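Cuaderno de taller
Enero, miércoles
Por Érica Brandão
Lectura: 4 min

Segunda sesión con el paquete de simulación de Wanitz. Ayer se fue casi todo el día en la instalación y no llegué a escribir nada, así que junto aquí las dos cosas.

Instalación. El instalador pide una licencia por puesto y otra para el servidor, y la del servidor no estaba en el correo que nos mandaron. Escribí a soporte a las 9:40 y contestó Grigoris Gkikas antes de comer con el fichero bueno. Apuntar para el informe: respuesta rápida, documentación floja. El manual sigue hablando de un menú "Escenas" que en esta versión se llama "Celdas". Jeferson perdió un buen rato por lo mismo en su equipo.

Lo que estamos evaluando es el paquete básico: editor de celdas, biblioteca de brazos y pinzas, biblioteca de objetos sueltos y el módulo de tareas. El módulo de percepción va aparte y no lo hemos pedido. Endstead lo quiere para probar cambios de pieza sin parar la línea, o sea que lo que importa es si se puede montar una celda nueva en una mañana y si lo que sale de ahí sirve después en el robot de verdad. Lo segundo no lo vamos a saber con esta prueba.

Celda 1. Usé la plantilla del proveedor sin tocar. Carga en 17 segundos en mi equipo. El brazo responde bien al arrastre manual y los límites de articulación se respetan. Al pedirle una postura imposible se queda quieto y saca un aviso en el registro, pero en pantalla no se ve nada. Tendría que haber algo en la vista principal. Benedito dice que en el programa de antes pasaba igual y que uno se acostumbra. Yo prefiero ponerlo como defecto menor.

Contactos. Aquí es donde más tiempo he metido. Con los valores de fábrica las cajas grandes se comportan de forma razonable y las piezas pequeñas no tanto: vibran al apoyarse y a veces se desplazan solas hasta que el motor las duerme. Bajé el paso de integración a la mitad y mejora mucho, a costa de velocidad. Con el paso original lancé 727 caídas de una pieza pequeña desde la misma altura y en 77 la pieza acabó metida en el suelo o fuera de la celda. Con el paso reducido todavía no he repetido la tanda completa, queda para mañana. No comparar hasta tener las dos.

El rozamiento se define por material y no por objeto. Para nosotros es incómodo, porque tenemos cartón de dos proveedores que se porta distinto. Se puede duplicar el material y cambiarle el nombre, lo he probado y funciona, pero al actualizar la biblioteca avisa de que se perderán los cambios. Preguntar a Grigoris si hay manera de guardarlo fuera.

Celda 2. Montada desde cero, con un brazo negro de la biblioteca, suelo de hormigón, cajas de cartón de varios tamaños y piezas sueltas. El cerramiento lo dejé translúcido para poder mirar desde cualquier lado. La caja grande con la ranura en la cara superior es un modelo de Nayara Guerra, importado sin problemas. Ella lo había hecho en milímetros y el editor preguntó por las unidades al cargarlo, detalle que se agradece. Tardé unas 2 horas en total, contando el tiempo de aprender dónde está cada cosa. 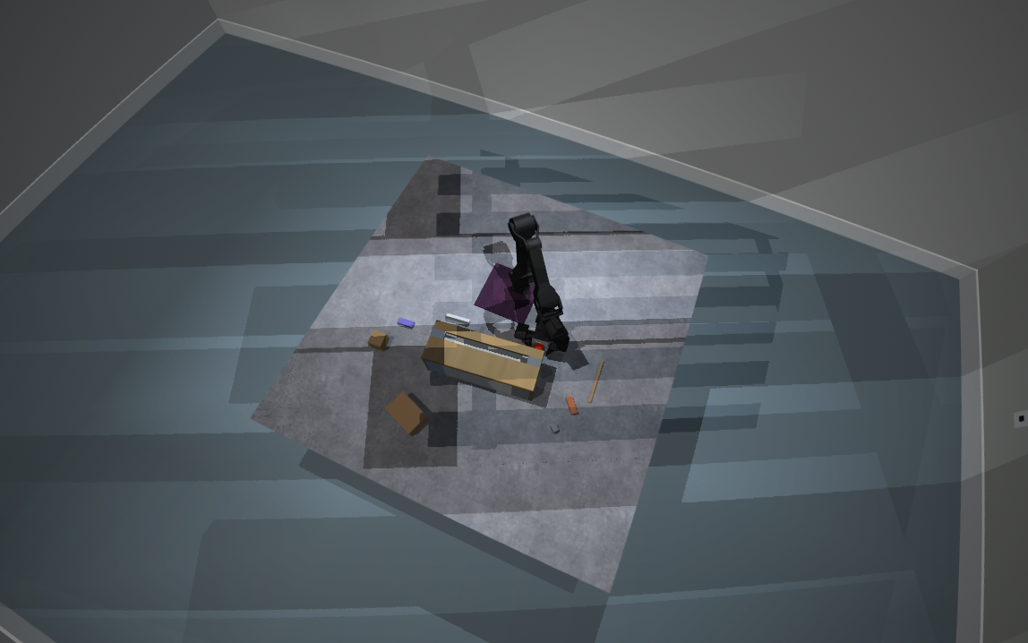 El editor guarda la posición de cada objeto en un fichero de texto legible, con un bloque por objeto. Esto me gusta. Se puede meter en el control de versiones y ver qué ha cambiado entre una celda y otra. Lo malo es el orden de los bloques, que cambia al guardar aunque no se haya movido nada, y entonces la comparación sale llena de ruido. Jeferson ha hecho un script que los ordena por nombre antes de subirlos. Está en la carpeta común, en Nogueira/utilidades.

La cámara del editor no recuerda la vista al cerrar. Hay que volver a orientarla cada vez.

Precio: Benedito tiene la oferta. Falta saber si el mantenimiento del primer año entra o no, en el PDF pone una cosa en la página del resumen y otra en las condiciones.

Pendiente:
- Repetir las caídas con el paso reducido.
- Probar el módulo de tareas con la caja de la ranura.
- Preguntar por los materiales propios y por el aviso en pantalla.
- Pasarle a Nayara la lista de formatos de importación. STEP lo anuncian pero a mí me sale en gris.

18:10. Dejo lanzada una tanda corta en el servidor. No apagarlo.

Entradas recientes
Paquete Wanitz: instalación y licencias
Prirnura: devolución del equipo de préstamo
Calibración de la mesa pequeña
Nogueira: notas de la reunión de arranque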